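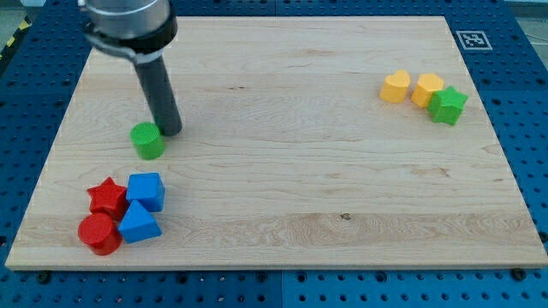
Beschaffungsplanung für den zweiten Manipulationsplatz

Im August läuft die Frist für die Geräteanträge ab, und ich habe die vergangenen Abende damit verbracht, unsere Bedarfsliste in eine Form zu bringen, die man der Verwaltung vorlegen kann. Da ich mehrfach nach dem Vorgehen gefragt worden bin, halte ich die wesentlichen Überlegungen an dieser Stelle fest.

Beantragt wird ein zweiter Arbeitsplatz für Schiebe- und Sortieraufgaben mit einfachen Formklötzen. Der Roboterarm selbst ist nicht Gegenstand des Antrags, er wird aus dem Bestand in Nerndale übernommen. Erfahrungsgemäß sind es die Nebenpositionen, die in der Planung zu knapp angesetzt werden: Lochplatte, Befestigungsmaterial, Markierungen für die Kalibrierung, Bodenkennzeichnung, Kabelführung.

Für die Lochplatte liegen Angebote von Ruppert und von Keltemstead vor. Ruppert bietet die Platte für 683 Euro an, Lieferung eingeschlossen. Das Angebot von Keltemstead liegt darunter, sieht jedoch ein anderes Lochraster vor, sodass die vorhandenen Halterungen nicht mehr passen würden. Ertuğrul Erdem hat den Aufwand für neue Adapter mit mehr als 300 Euro beziffert. Damit ist der Preisvorteil aufgebraucht, und wir haben uns für Ruppert entschieden.

Als Auflage ist wieder ein helles Holzbrett vorgesehen. Sihan Qiu hatte eine Kunststoffplatte vorgeschlagen, die sich leichter reinigen lässt. Ich habe den Vorschlag geprüft und zurückgestellt – die Vergleichbarkeit mit den bisherigen Versuchsreihen hat für mich Vorrang. Ein Brett kann außerdem ohne gesonderten Antrag ersetzt werden, sobald die Oberfläche verschlissen ist.

Beim Werkzeug am Handgelenk planen wir mit einem einfachen Stab. Ein Greifer wäre für spätere Aufgaben wünschenswert, ist aber im laufenden Haushaltsjahr nicht darstellbar und wird in den Folgeantrag aufgenommen. Für Ersatzstäbe sind 200 Euro eingestellt, für die Formklötze genügt ein kleiner Betrag aus den Verbrauchsmitteln.

Offen ist derzeit noch die Position Wartung. Doltthorpe verlangt für den Rahmenvertrag einen Aufschlag von 10 Prozent, sobald ein zweiter Standort hinzukommt. Ob zwei Räume im selben Gebäude als zwei Standorte gelten, geht aus den Vertragsbedingungen nicht hervor. Eine schriftliche Anfrage ist gestellt. Bis zur Antwort führe ich die Position mit dem höheren Betrag.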